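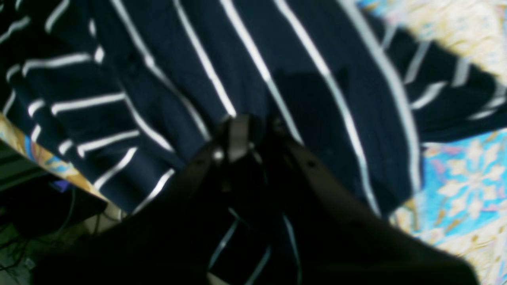

Folding a striped shirt by the stripe
By Soledad Kincaid

Lilibeth Saludo has folded clothes for a living since she left school, first in the back of a dry cleaner and now at Hinmont, a wash-and-fold service in Zarunach that picks up household laundry and returns it folded. She trains the new folders. In January she rewrote the company's instructions for long-sleeved shirts, and most of our conversation dealt with one kind of shirt, the dark one with thin light stripes.

"A plain shirt hides a bad fold," she says. "If the side is turned in at a slant, you see a navy rectangle and you put it on the pile. With stripes the slant is drawn on the front for you."

The old instructions told folders to measure by hand widths from the collar. Saludo dropped that. Hands differ, and so do collars. For striped shirts the new sheet, known inside the company as the Salteo fold, uses the stripes as the ruler. The folder picks one stripe on each side of the back, the same number in from the side seam, and folds along it from the shoulder down to the hem. If the stripe stays on the edge all the way down, the fold is straight. If it wanders off the edge and a different one takes over, the fold is off and has to be opened.

Trainees are usually told to start two stripes in from where the collar ends. Saludo calls this a starting point. "On a small shirt that leaves you a narrow packet, and it falls over on a shelf. Then you go out a stripe or two. What matters is that left and right match."

Before any of this the garment has to be flat, and she spends more of the training on that step than on folding. Her order is fixed. The shirt goes face down. The shoulders are set first, then the hem is pulled toward the folder with both hands, lightly, until the stripes in the middle of the back run parallel. Fanning stripes mean slack cloth somewhere between the shoulders and the waist. The usual reaction is to press down on the wrinkle and push it sideways, which moves it to the sleeve. Saludo has people lift the cloth at the hem, let air under it and lay it down again.

"Lift, don't iron with your palm," she says. "The palm makes a crease with a sharp edge. You'll see it the next day."

Sleeves come next. On many striped shirts the sleeve stripes meet the body stripes at an angle, and once a sleeve has bunched up, its stripes turn into short bars lying across everything else. A folder who tries to read the body stripes with the sleeves still bunched will often follow the wrong line. Each sleeve is therefore drawn straight out to the side by the cuff and smoothed from the armhole outward. The sleeve seam should lie along the lower edge. When the side is folded in, the sleeve travels with it across the back, and is then turned down at the shoulder so it runs parallel to the side. It must not cross the center line. A sleeve over the center makes a ridge, and the shirt on top of it in the stack takes the shape of the ridge.

I asked about the surface. Much of Hinmont's work is done at tables, but the company also offers a home visit in which the folder works through the clean laundry at the customer's house, and there the usual surface is a bed. Saludo has no objection to beds. She objects to soft ones. A mattress gives under the hand, and cloth sinks with it. She pulls the cover tight at the corners before putting anything down, and on a thick comforter she asks for a board or a firm blanket folded in half.

A patterned bed cover is a separate matter. Saludo has worked on a good many of them, floral, tiled, bordered, in all colors. Dark garments on a light pattern are easy, she says, as the outline of the shirt stands out on every side. Light striped garments on a busy pattern are slow. "You lose the cuff. You think you have the cuff and you have a flower." For those she turns the cover back and works on the sheet.

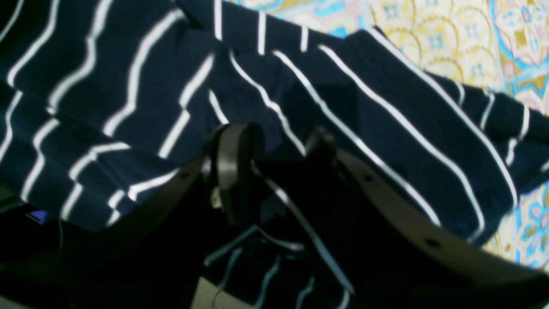

Should a striped shirt be buttoned before it is folded?

Button the top one, the third and the last, and leave the rest open. That holds the two fronts in line while the shirt is turned face down, and it is quick to undo.

The same advice applies to a striped top without buttons, minus the buttons. Saludo treats knits a little differently in one respect. She doesn't pull the hem. A knit hem stretches under a light pull and springs back once it is released, so the stripes look parallel for a moment and then go wavy again. She sets the hem down, pats it into line from the middle toward the two sides, and checks the row of stripes where they reach the seam. On a vertical stripe, the ends at the hem should be evenly spaced. If they crowd together on one side, there is slack on that side.

The company keeps records of what is sent back. In the first trial of the new sheet, 369 striped shirts went through the Zarunach shop and were checked before bagging by a second folder. The checker opened and refolded any shirt on which the edge stripe changed between shoulder and hem. Saludo would not give me the share that failed, on the grounds that the trainees' figures and the experienced folders' figures had been put in one column. She has had the form changed. For the current round there are 1642 shirts on the new form, sorted by folder, and plain shirts are logged too so there is something to compare with.

She was more willing to talk about the kinds of error. The most common is what the sheet calls a step: the left side has been folded in on one stripe and the right side on its neighbor, so the collar sits off center in the finished packet. The second is a twist, where the folder starts correctly at the shoulder and drifts toward the side seam at the waist. Twists come mostly from shirts that were shaken out and laid down in one motion with the back yoke still doubled under. The third has no name. The bottom fold is made first at the wrong height, then corrected by rolling the hem under, which leaves a thick roll at the base.

For the bottom fold she wants thirds. The hem comes up by a third of the length, tail tucked level, and then the lower part is brought up again so that its edge stops just below the collar. Vertical stripes are no help in setting the height. They do show whether the fold is square, as each stripe on the part brought up should land on its own continuation underneath. Saludo checks one near the middle and ignores the others.

Finished shirts go in the Odera, a shallow open tray the company has made to its own size. The trays hold a single stack. Dark shirts are laid with the collars at alternating ends, which keeps the stack level, and turned over together when the tray is full. Hinmont bought 3021 of them and has been retiring its deep boxes, in which the lower shirts were being pressed flat by the upper ones and came out with marks across the chest.

I timed her on a navy shirt with white stripes, size large. From laying it down to putting it in the tray took more than a minute, which surprised me. She had opened the right side once and folded it again a stripe further out.

"It was one off," she said. "A plain one I'd have let go."

Asked what a person folding at home should take from the sheet, she said the sleeve step and the matching stripes, in that order, and that the tray could be any drawer with some room in it. She doesn't think the bottom fold needs to be in thirds at home. Drawers vary, and a shirt folded in half twice will keep well enough if the sides were straight to begin with.

The revised sheet is dated 27th March and covers long-sleeved shirts only. A page on striped pants is in draft. Saludo is still undecided about whether the crease or the stripe should decide the fold when the two disagree, and has asked the evening shift to set such pairs aside for her.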